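Gremar Table Oil, hard-wearing finish for interior timber

Gremar is a clear oil for dining tables, desks and worktops. It soaks into the surface and dries to a low sheen, leaving the grain visible. It can be used on bare or previously oiled wood. Varnish must be sanded off first.

Preparation
Sand with the grain, finishing at 120 grit. Remove all dust with a vacuum and a dry cloth. Curved edges should be sanded by hand.

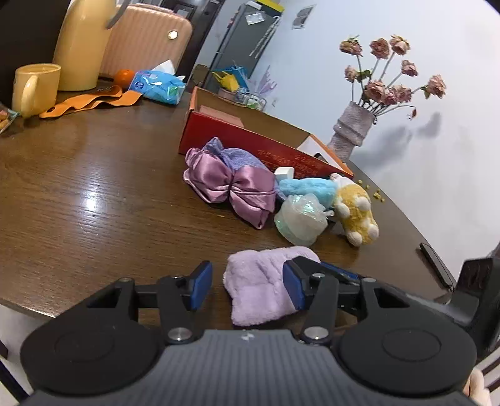 Lesia Lysenko: Two coats were enough on the top, but the end grain took a third. I would order the larger tin for anything that seats more than four.

End grain takes up more oil than the face, and a third coat there is normal. Apply each coat thinly with a lint-free cloth, leave for 10 minutes, then wipe off all surplus. Oil left standing will turn sticky.

Drying
Touch dry: 7 hours
Recoat: next day
Full hardness: 10 days

Until full hardness is reached, keep water, hot dishes and rubber-backed mats off the surface.

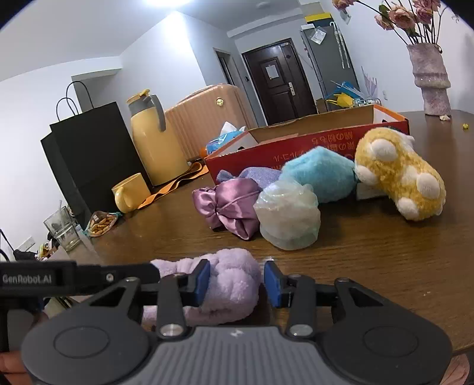 After that, wipe up spills as they occur and clean with a damp cloth. Do not use scouring pads or cleaners containing ammonia. Dull patches can be oiled locally without stripping the whole top. Mugs and plates may be set down directly; pans straight from the hob need a trivet.

Safety
Used cloths can catch fire by themselves. Soak them in water and dry them flat outdoors before disposal.

Tin sizes: 0.5 litre, 1 litre, 2.5 litres
Shelf life unopened: 55 months
Stockist: Breruvier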